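Wuvton Clothing Room: progress report to the Soomro Fund
2021-05-28
Prepared by Liya Mamo

The sorting side of the project is now running. The grant paid for new tables, shelving and hangers, and 519 garments have been sorted and hung since April. We chose pale, plain tabletops so that stains and loose threads show up during checking. 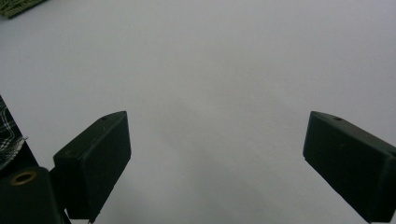
Sorting table, off-white top.

Spending to date is $1299, within the equipment budget. The largest item was the shelving. Dagmar Hrubý has the receipts and will send copies with the final claim.

Hangers took longer to settle. We are using coated wire ones for shirts and light jackets — they take up little space on the rail. Heavy coats still sag on them, and Simin Moradi is getting a price from Plosgate for a wider type.

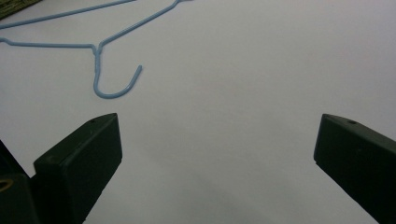
Will the project need more money for hangers?
The remaining equipment budget should cover the wider ones, provided the Plosgate price comes in as expected.

Still to do: label the rails by size and clear 14 boxes of children's clothes. Wyn Samuel will handle both.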